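Tinta, papel y archivo: apuntes sobre la permanencia

Llevo varios años con cuadernos de laboratorio doméstico (fermentaciones, calibración de termómetros, consumo eléctrico de la casa) y en noviembre me tocó revisar los más antiguos. Parte de las anotaciones de un cuaderno Kavside se lee con dificultad. El papel está bien. La tinta ha virado a un marrón pálido en las páginas que quedaban junto al canto, y en dos hojas el trazo ha atravesado al reverso.

Conviene separar tres propiedades que suelen mezclarse: solidez a la luz, resistencia al agua y estabilidad química frente al soporte. Una tinta puede cumplir la segunda y fallar en la primera. Las de colorante disuelto, habituales en rotuladores y en bastantes recambios de gel, penetran en la fibra y se degradan con la radiación ultravioleta. Las pigmentadas dejan partículas sólidas en la superficie y entre las fibras, y aguantan mucho mejor la exposición. El bolígrafo clásico de base oleosa queda en un punto intermedio que depende del color: los negros con negro de humo se conservan bien, los azules bastante peor.

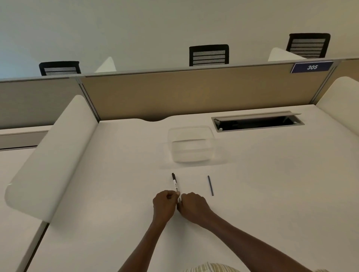
El soporte pesa tanto como la tinta. Un papel con reserva alcalina, normalmente carbonato cálcico, neutraliza la acidez que se genera con el tiempo. Uno de pasta mecánica sin tratar amarillea por la lignina aunque se guarde a oscuras. El Kavside declara papel sin ácido en la contracubierta y por ese lado no tengo queja. El Yook que usé después no declara nada, y el borde de las hojas ya tiene otro tono que el centro.

Para decidir con qué seguir escribiendo hice una prueba sencilla. Tiras del mismo papel, una línea por cada útil, media tira cubierta con cartulina opaca y todo pegado al cristal de una ventana orientada al sur. Quedaron expuestas 10 semanas. Un segundo juego se sumergió 12 horas en agua del grifo y se secó en horizontal, sin prensar.

Resultados, sin instrumental y comparando a ojo a mediodía:

Flultell negro, gel pigmentado: sin diferencia apreciable entre la mitad tapada y la expuesta. En agua, ligero halo en los puntos donde la pluma se detuvo.
Flultell azul, misma serie: pérdida leve de intensidad. En agua, igual que el negro.
Heteo negro, rotulador de colorante: la mitad expuesta pasó a gris violáceo. En agua desapareció casi todo el trazo fino.
Lápiz HB: sin cambios en ninguna de las dos pruebas. Se emborrona por roce, que es otro problema.

El dato del lápiz no sorprende. El grafito es carbono y no tiene nada que perder con la luz. Para fichas que no se manosean es una opción perfectamente válida, y además no traspasa.
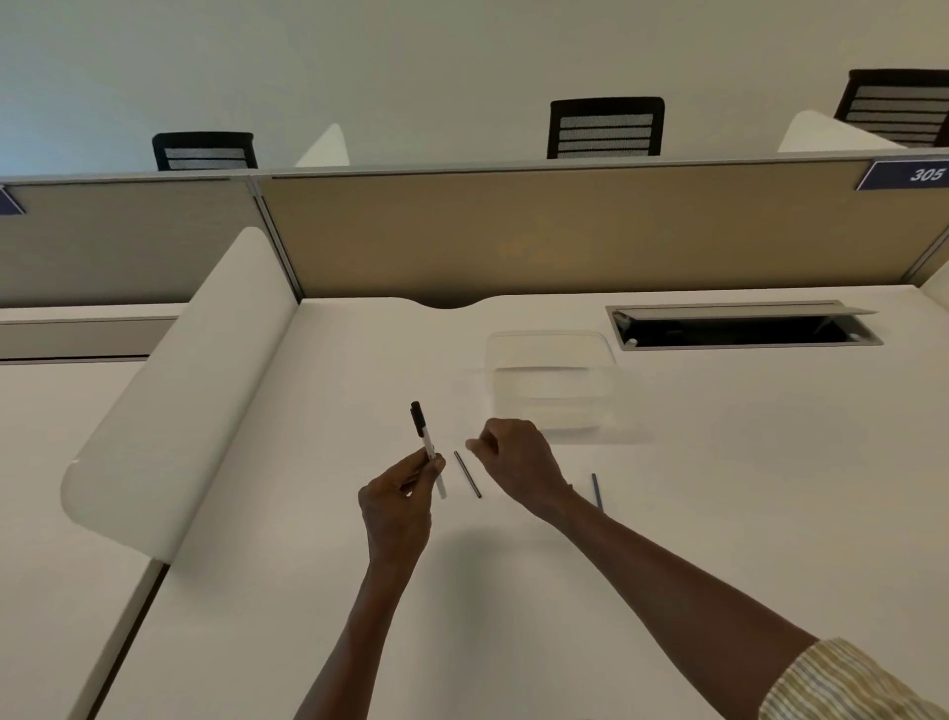 ¿Sirve una prueba de ventana para estimar cuántos años durará un texto guardado en un cajón?
Para ordenar tintas de peor a mejor, bastante bien; para dar una cifra en años, no. La dosis de luz de una ventana varía con la estación y el vidrio filtra parte del ultravioleta, y en un cajón cerrado dominan la humedad y la acidez del papel, que esta prueba no mide.

Queda la cuestión de la copia. He digitalizado las 637 páginas a escala de grises y guardo los ficheros en 2 discos distintos, con sumas de verificación en un texto plano junto a cada carpeta. La escala de grises fue un error en las páginas viradas: el canal azul por separado da mejor contraste con el marrón que la luminancia combinada. Las repetiré en color.

Desde entonces escribo con el gel negro y dejo el rotulador para etiquetas de tarros, que se tiran cuando se acaba el contenido. Los cuadernos van en caja cerrada, en el armario del pasillo, lejos de la pared que da al baño. Tengo pendiente repetir la inmersión con agua ligeramente ácida y añadir una tinta ferrogálica.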